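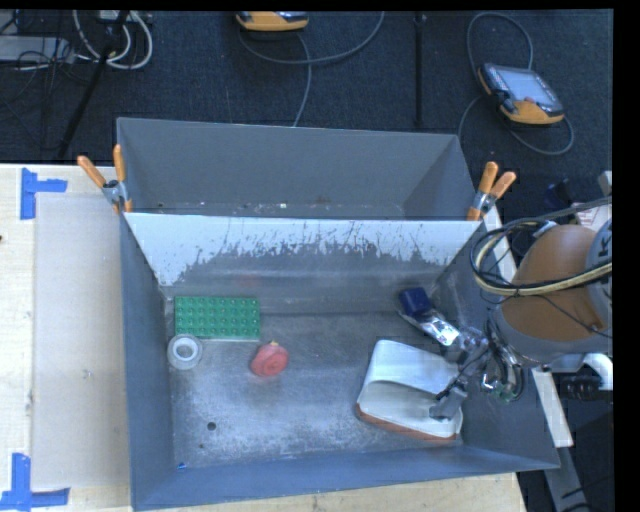 **Tesov, 4 June 2018**

Right then, the great odds-and-ends sort has begun, and I'm starting with the two grey metal bins on the table. The front one's floor is scuffed and the white on the divider has gone terribly scratchy, but I'm very fond of them.

---

The green building plate is the bit I'm happiest to see, studs and all. Irena Bielecka has been asking after one since March for her nephew's model harbour, so it's going to her – Irena, if you're reading, come round with a bag, there'll be more!

---

The roll of tape stays with me. I must own half the tape in Tesov and I can never lay my hands on any when there's a parcel to wrap.

---

Now, the little coral-red round thing with the ridges and the tiny yellowish nub on top. Does anyone want it? I'm rather taken with the colour, so no hurry.

---

White curved container: keeping, for buttons. Dark blue block: Wycliffe Makori has first refusal, as he did ask nicely. Kettle on now, and the drawers after that.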